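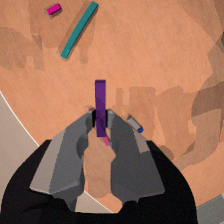
Grip force fault in the block-sorting simulation

Last updated: September, 15:00

The Cusadis block-sorting runs were halted this month after the simulated gripper began losing long blocks during the lift. The fault affected narrow pieces held near one end, as with the purple block on the round table, where much of the length extends past the fingertips. Short blocks were picked up normally.

Aisling Lenihan traced the fault to the contact settings for the black fingertip pads. A change to the physics step had left the pad friction at its old value, and the solver let the block rotate between the pads once the arm sped up. The grip check reads finger spacing only. It therefore reported a good hold while the block was turning, and in 3 runs it went on reporting one after the block had dropped.

Of 2000 logged picks, 15 ended in a drop. Murray Li has replayed all of them with the corrected friction value and 4 still fail. In each of these a thin stick lies under the block, and the fingers close before the block is level. Bastien Arnaud is testing a slower approach for this case.

Until the grip check also reads block angle, results from the affected build should not be used to set force limits on the Garness arm. Please send logs of any further drops to Isabelle Nguyen, with the build number and the random seed.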